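Clalluven Home Sorting Guide
Section 3: Your Catch-All Bin

Every house has one spot where the odds and ends land, and we think it deserves a good bin. In this section you'll set one up, fill it, and empty it back out into the Onance shelf you put together in Section 2. It's our favorite part of the whole guide!

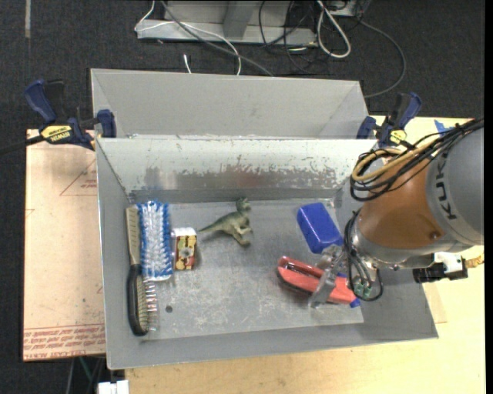
3.1 Before you start

You will need:

An open-top metal bin with sloping sides (an old one is great, scuffs and all)
The Onance shelf, assembled and standing level
The label sheet from the Flindetgate pack
A soft cloth
A bowl or tub that holds at least 800 ml, for washing brushes
Dish soap

Note: A shallow cardboard box will do while you try out the system, but metal is so much nicer to live with. You can wipe it, drag it across the floor, and drop a hairbrush in it from shoulder height without thinking twice.

Caution: Run the cloth along the top edge of a secondhand bin before you use it. If the cloth snags, file down the rough spot or tape over it.

3.2 Choosing a place for the bin

1. Watch where things pile up in your home for a day or so. The foot of the stairs and the end of the hall are the usual suspects.
2. Put the bin right there. Don't move it somewhere prettier. It should be on the path people already walk.
3. Check that you can see the whole floor of the bin when you stand over it. If a shelf or coat hangs in the way, shift the bin toward the light.
4. Press down on each corner. If it rocks, fold a scrap of felt and tuck it under the low one.

Caution: Keep the bin off the stairs themselves and out of doorways.

3.3 Filling the bin

There is only one rule for filling, and it's an easy one: if it doesn't live in this room, it goes in the bin. Toys, brushes, little boxes, tools. You don't need to sort anything at this stage, so please don't! A hairbrush can lie next to a green dinosaur all week and neither one will mind.

1. Lay long things along a side wall. Hairbrushes and other items with handles fit nicely there, and they leave the middle of the floor open.
2. Put small boxes down flat or on end, closed.
3. Set toys in last so they don't get buried. Long tails and thin legs bend if something heavy sits on them.
4. Close, retract, or cover anything with a blade or point before it goes in.
5. Stop when you can no longer see any of the bin floor. That's your full line, and it's time to empty.

Caution: No medicine, batteries, coins, or open food in the bin. If small children use it, keep tools out as well and give them their own spot on the top shelf.

Note: Many metal bins have a small hole in the floor. Pins, beads, and tiny screws may find their way through it, so drop those in a lidded jar on the shelf.

3.4 Emptying the bin

Pick one time a week and stick with it. We like Wednesday after supper, when it takes as long as one side of a record and the kitchen is already warm and busy. Music helps a lot.

1. Carry the bin to the Onance shelf and set it on the floor in front.
2. Take out the brushes first. Pull any hair out of the bristles and set the brushes to one side for washing (see 3.5).
3. Take out the toys. Stand the dinosaurs and other animals on the low shelf, facing out, where a child can spot them from across the room.
4. Take out the small boxes. Open each one and look inside. If it's empty and you have no plan for it, recycle it now.
5. Take out the tools. Wipe them with the cloth and hang them on the Ngô hooks on the side of the shelf.
6. Look at whatever is left. Blocks, caps, and loose parts go in the tray marked PARTS.
7. Turn the bin over above a sheet of newspaper and tap the bottom.

Note: If you can't say what something is, put it in the PARTS tray with a bit of masking tape on it and write the month on the tape. Anything still wearing its September tape by the New Year can go.

3.5 Washing brushes

Clean brushes feel wonderful, and this is such a quick job once they're already in your hand.

1. Fill the bowl with warm water and a few drops of dish soap.
2. Hold the brush bristles down and swish the tips. Leave wooden handles and cushioned pads out of the water; soaked pads take days to dry.
3. Rub two scrubbing brushes together, bristles to bristles, to loosen grit.
4. Rinse in clean water, shake, and lay the brush bristles down on a towel overnight.

Caution: Wash hairbrushes and cleaning brushes in separate water. Do the hairbrushes first.

3.6 Labels

The Flindetgate pack has 41 labels, with plenty of blanks for the odd categories every family invents. Ours has one for DINOSAURS and we regret nothing.

1. Wipe the shelf edge and let it dry.
2. Write on the label before you peel it. Use capitals.
3. Stick it at the left end of the shelf, low enough for the shortest person in the house to read.
4. Leave the bin itself without a label. Once it has a name, people start to argue over what belongs in it.

3.7 Looking after the bin

Wipe the inside with a damp cloth each time you empty it, then dry it. Scratches and pale scuffs on the floor are normal wear. A coated wall may rub through in patches after years of use, and bare metal can be left as it is as long as you keep it dry. If flakes come away on the cloth, brush the wall down, wipe it, and repaint with a metal paint suited to indoor use.

If the bin fills up before your emptying day, don't add a second one. Empty it twice that week, then go back to 3.2 and check whether the Onance shelf is close enough to reach easily.

Next: Section 4, Setting Up the Coat Wall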